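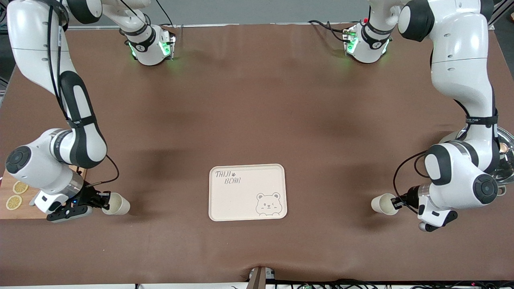 Two arms, one drinks tray: a month with the Otano kit

Home Blog Reviews Workshop About
Search this site...

I've had the Otano two-arm kit set up in the back workshop since July, and I keep finding excuses to go and run it! Skekamis rents it out by the month with both arms, the grippers and the Etinau control software, and you can be moving things the same afternoon if your table is solid.

My test has been drinks. Paper cups are a wonderful way to find out how good a gripper really is (squeeze a bit too hard and you've got an oval), and Otano lets you set the grip force on a scale up to 100. I'm down at 3 for empty cups. The motion is lovely to watch, and having a hand on each side means neither arm has to stretch across the tray.

The wrist camera is what won me over. You get the fingers and whatever they're reaching for in one view, so lining up on a rim is so much easier than squinting from across the table. I ran 143 cup pickups in the first week and wrote down every one, which Odette Lemaire thinks is a bit much.

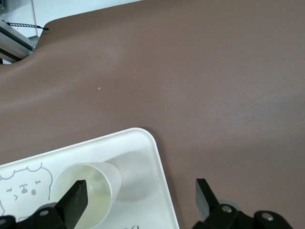 Full cups are a different sport, and I'm still slowing the lift right down for those. The default speed is too brisk for anything with liquid in it - my one real gripe, along with a manual that skips straight past calibration. Eugénie Leclerc at Skekamis talked me through that on the phone and was great.

I've tried the Brunet kit too, and it's quicker, but I like the feel of this one more. Next up is lemon slices. Wish me luck!

603 shares 3 comments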